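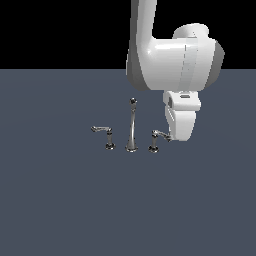
One comment on the previous release says the hardness column can't be trusted because it mixes first-draw and flushed samples, and asks for the two to be split. They are split in this version. See draw_type under Fields.

3 comments

Enutmont Tap Water Hardness Data

Hardness, pH and conductivity readings from kitchen and bathroom taps in the Enutmont supply area. The area is fed by the Rennie reservoir and, in dry months, by the Skosenow wells. Well water is harder, and most of the variation in the table follows the switch between the two sources.

The main file is readings.csv, one row per sample, comma-separated, UTF-8. Missing values are left blank. Earlier versions used -1 for missing pH, and scripts that filter on that value need to be changed.
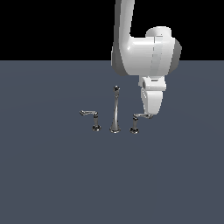 Fig. 2. Chrome three-piece faucet set, rendered.

Fields

sample_id: text, unique, never reused
source: rennie, skosenow or mixed
draw_type: first or flushed
hardness: mg/L as calcium carbonate
ph: measured at the tap
conductivity: microsiemens per cm, corrected to 25 °C
softener: y, n or blank

Hardness was measured by EDTA titration on a 100 mL sample. Flushed samples were taken after the cold tap had run for 3 minutes. Where a house has a softener, the value is for softened water unless bypass is written in the notes file.
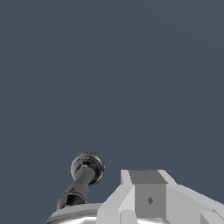
Enutmont water data maintainers
Updated 19 June 2020

Known problems

Conductivity readings above 700 come from a single meter that was later found to read high. They are kept in the file and flagged in the notes. Some 200 rows have no source value, as the sample date fell during a changeover at the pumping station. Do not fill these in from neighboring rows.

The Motalance import script reads the old column order. Until it is updated, pass column names explicitly.
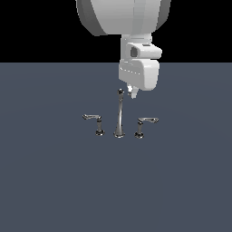

Can the hardness values be compared with the utility's own figures?

Only the flushed samples without a softener. The utility samples at the main, so first-draw values and softened water will not match its reports.

License

CC BY 4.0. Corrections should quote the sample_id and the file version.

Shared 100 times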